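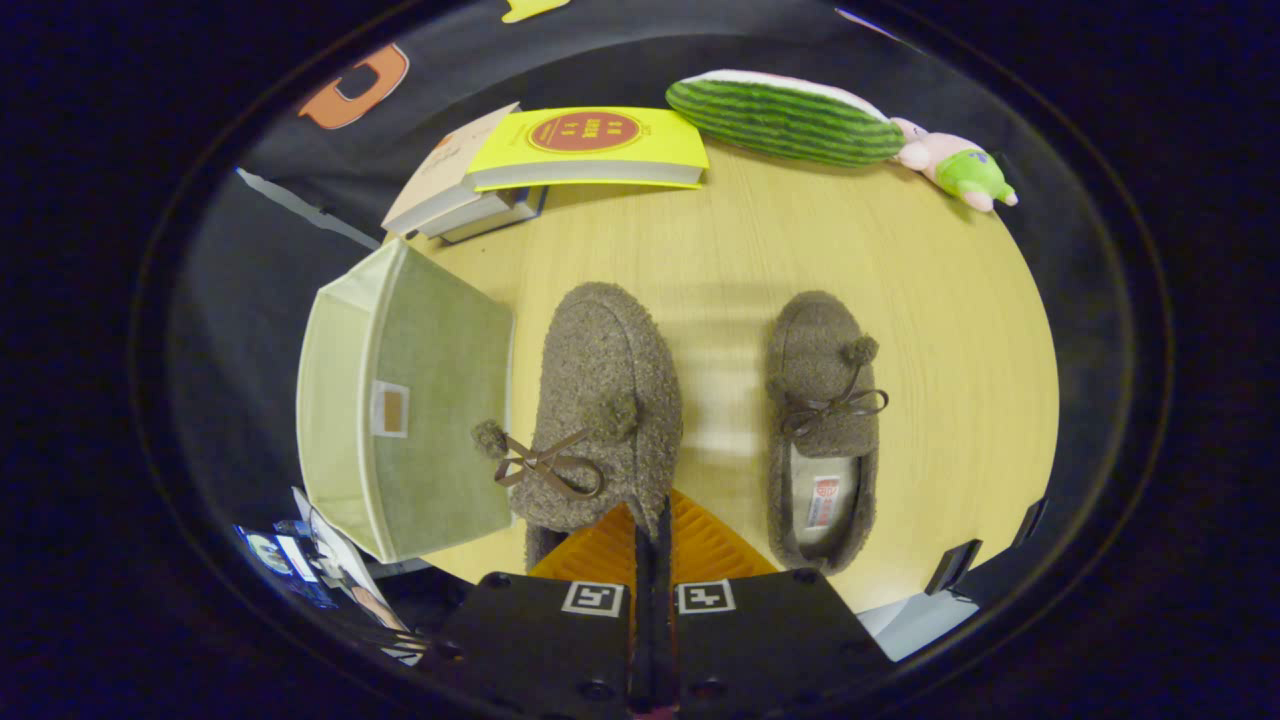

Arūnas Lūse replied that more demos would fix it, and could we please record another 20 before reopening the ticket. I'm reopening it now.

Home | Tickets | Hand Demos | Baltness Wiki | Log in

Slipper pairing, gripper width drift
Status: reopened
Project: Tement

We have 1,475 hand demos of this task. I don't believe the count is the problem. On replay, the arm closes too early on the left slipper in 10 of the 103 episodes I checked, and in every one the logged finger width lags the video.

Tried so far:
- Re-ran the marker calibration. No change.
- Swapped in the Iller build of the tracker. Same lag, different episodes.
- Retrained without the pom-pom slippers. Arūnas called it better. I saw one good run and a lot of hope.

Before anyone records more, I want the width and video timestamps compared on the raw files, from January on. If they match, I'll drop it and go back to collecting. Hunt has the raw files.

We use cookies to keep you signed in. Accept | Settings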